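4.3 House rules for the shared table

I'll be upfront that our first set of rules was a mess. We'd borrowed most of it from the Losex handbook, which was written for caged arms on a factory floor, and hardly any of it made sense for a small arm clamped to the edge of a table. So Fulgencio Iglesias and I sat down one Sunday and cut 61 rules back to 12 (the full list is in Appendix B).

The ones I'd defend hardest are pretty dull. Check the clamps before powering up, every session. Keep cables behind the work area wherever you can, and never across the path of anything that drives. Hands stay off the table while the arm is live - even if the carrot has rolled somewhere silly. We also ask people to turn pot handles away from the arm, the same habit you'd want at your own stove, and to park any mobile base before the arm starts a pick.

Rule 7 caused the most grumbling. It says every object has to be soft or light enough to drop from full height without anyone minding, so toy vegetables are fine and real crockery isn't. The saucepan got in as a named exception after a long back and forth with the Cordero group, who wanted a proper metal target with all its awkward shine. I think they were right.

Figure 6 shows a pick under the revised rules.
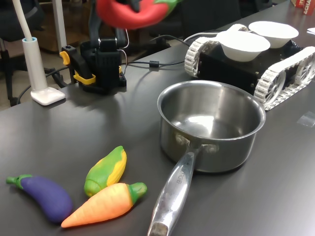
Figure 6. Tabletop arm holding a toy pepper, with the saucepan and a tracked chassis carrying two bowls.

We then ran 30 sessions at Rotilcombe with the short list taped up by the door. I'd hoped people would learn it by heart, but most of them still read it off the wall, and I've come around to thinking that's fine. The colour-coded version we tried at Farulia is covered in Section 4.4.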